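Home | Research | Publications | Open calls | People | Contact

Call for participants: two-handed demonstration study

The manipulation group at Allis is looking for adults to take part in a study on how people place small household objects in containers. The recordings are used to train and test Plukico, our method for learning placing motions from hand-held grippers without a robot arm present during recording.

In the first round, 47 participants produced 800 usable demonstrations. A policy trained on this set placed combs and similar flat objects correctly in most trials, but performance dropped when the basket was moved or turned between trials. The second round is meant to cover that variation.

What you would do

You hold one gripper in each hand and carry out short tasks at a table. The task sheet gives the object, the container and the hand to be used. Between tasks the operator resets the table and checks the recording.

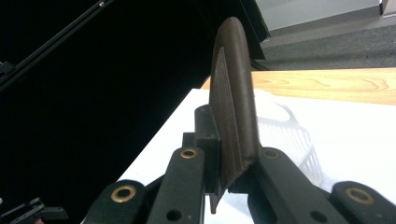
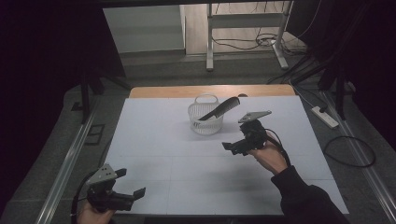
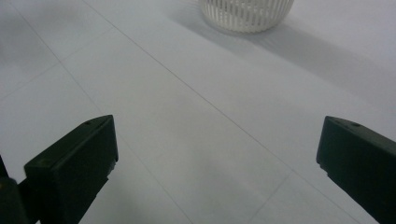 A session takes 57 minutes including instruction and two breaks. Each participant is asked for around 200 short recordings, many of them only a few seconds long. Failed attempts are kept and labelled – please do not restart a task after a drop unless the operator asks you to.

Who can take part

– Aged 18 or over
– Normal or corrected vision
– No current injury to the hands, wrists or shoulders
– Able to stand for up to 20 minutes at a time

Left-handed participants are under-represented in the first set and are especially welcome. People who took part in the earlier Carnik trials may not apply, as the grip used there differs from ours.

Data

Gripper motion and video are stored under a participant number. Faces are blurred before processing. You may withdraw your recordings until the set is frozen in May.

Sessions start at 9.30 or 14.00 in the Vaněk building, ground floor. Travel costs are refunded against a receipt. To apply, write to Shahnaz Kumarasinghe, study coordinator, stating your preferred hand and start time.

We use cookies to remember your settings and to count visits. Accept all | Necessary only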